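In Praise of the Slow Vase
By Juwita Nasution

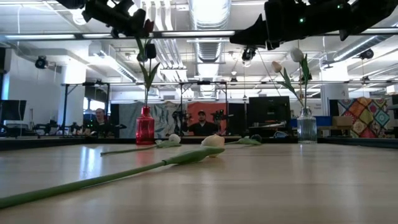
Issue 227

I have come to believe that flowers ought to be arranged slowly, one stem at a time, with a good long pause between each. My neighbour Markos Katsaros does the whole bunch in a single plunge and says he can't see the difference. I can, and I love him dearly, but his tulips always look like commuters.

A tulip lying on a table is still making up its mind, I think. You get to see the whole length of the stem, which you never do once it's in water, and you can decide whether it belongs in the tall red glass with one companion or in the clear ribbed one, where a white bloom can lean out to the left and be forgiven for it. I'm very fond of a leaner! My mother would have tucked it back in.

And please, don't feel you must fill the vase. One dark tulip standing alone in red glass has more colour to it, to my eye, than the biggest bouquet at the Erkari market. Put the kettle on, leave a few stems lying where they are, and come back to them after your tea.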